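Buy the Fingers Last

People who are setting up a small arm for the first time nearly always write to ask me which gripper to get. They have read the spec sheets. They know the payload and the stroke and the closing force. I give them an answer they don't like, which is that the gripper matters less than they think, and that they should spend the first month on where the cameras go.

I have held this view for a while. It got stronger over the past few weeks, when I worked through a comparison on a kitchen counter with two sets of fingers, two controllers and more orange juice than I care to buy again.

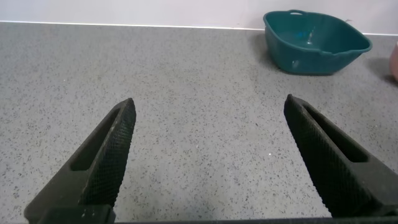 Slotted fingers with knurled pads, open, from the wrist camera.

Opinion
By Demetrius Castellanos
December 27, 2019

The two sets of fingers were the Lirau and the Clellow. Both are the same length. The Lirau has a crosshatched pad on the inner edge and a long slot in the body. The Clellow is a plain finger with a flat pad, and it costs less. The controllers were a Bansal, which closes to a position, and a Bunedar, which closes until it meets a set force. I ran every pairing on the same jobs: pick up a cup, carry it, pour it into a bowl, set it down.

I did 327 runs in all. I'm not going to print a table, because the table would make the fingers look more important than they were. Of the runs that failed, 14 were slips that I could blame on the pad. The rest were runs where the fingers closed in the wrong place, or at the wrong angle, and no pad would have saved them.

It took me longer than it should have to see this. When a cup drops, you look at the fingers, and the fingers are what you change. I changed the pads twice before I went back and watched the wrist video from the start of each run instead of the end.

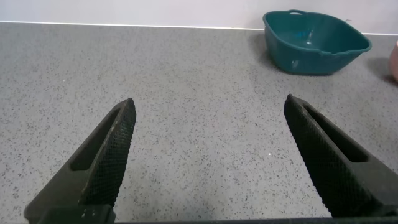
By Demetrius Castellanos

A wrist camera is a good thing to have. It moves with the hand, it always shows you the fingers, and when the target is straight ahead and a fair distance off, it shows you the target too. That is the easy part of a reach. With the fingers wide open and nothing near them, almost any software can tell a basin from a counter.

The hard part is the last few inches. Clear plastic is the worst of it. A ribbed cup has no solid edge for the software to hold on to, and what it does have changes with every small turn of the wrist. Depth readings go right through the wall and come back with the distance to whatever is behind it. I had runs where the Bansal was told to close at a spot well past the cup, and it did as it was told.

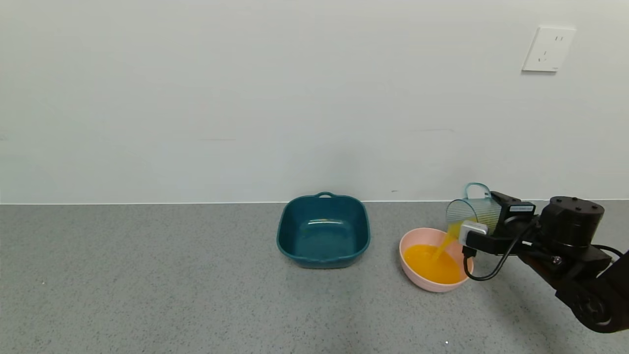 Pouring adds its own trouble. The load gets lighter as the liquid leaves, so a grip that was right at the start is too tight by the end. A soft cup squeezes out of shape and the stream moves. The Bunedar handled this better than the Bansal, and I'll say so plainly, since I went in expecting no difference. If you mean to pour from thin plastic, pay for force control. It was worth more to me than either set of fingers.

But even with the Bunedar, the pours that went well were the ones where I also had a view from farther back. From the wrist you can't judge the stream and the bowl together. You need something up at head height that takes in the arm, the cup and the place where the liquid lands. A second camera that does this job can be cheap. It needs a firm mount and a decent calibration, and it needs to be left alone after that. I bumped mine in the second week and lost nine runs before I noticed.

I know the case against all this. A friend who builds packing cells for a living told me that a good enough finger forgives bad aim, and that forgiveness is what you are paying for. He has a point when the parts are stiff and dry and all alike. A wide pad with some bite will drag a box square even if the arm comes in crooked. Household things don't work that way. Push a light cup off its spot and it tips, and if it's full you stop and mop.

He also said that two cameras mean two things to keep in line, and that people setting up at home won't do it. That may be true. I would still rather have someone learn calibration in February than buy a third set of fingers in February.
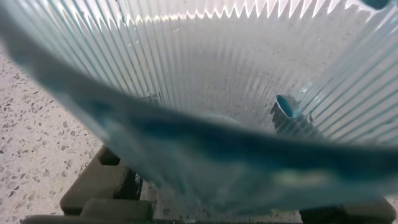
There is a cost to the close view as well, and I don't think vendors are fair about it. At very short range part of the picture goes soft, and on a ribbed wall the software finds lines everywhere. The clips they post tend to show opaque blocks on a dark mat. Ask for footage of a clear cup in ordinary room light, all the way in. If they don't have any, assume they tried it.

As for the fingers, I kept the Lirau on. The knurled pad does hold better on smooth plastic, and the difference shows up most when you tilt. It also picks up dust, and I wipe it down before each set. The Clellow is fine. If money is short, get the Clellow and put what you save into a second camera and a stiff bracket.

My own order of spending would be the head camera first, then the controller, then lighting, and the fingers after that. I spent 980 dollars in close to the opposite order, and the pads I took off are in a drawer.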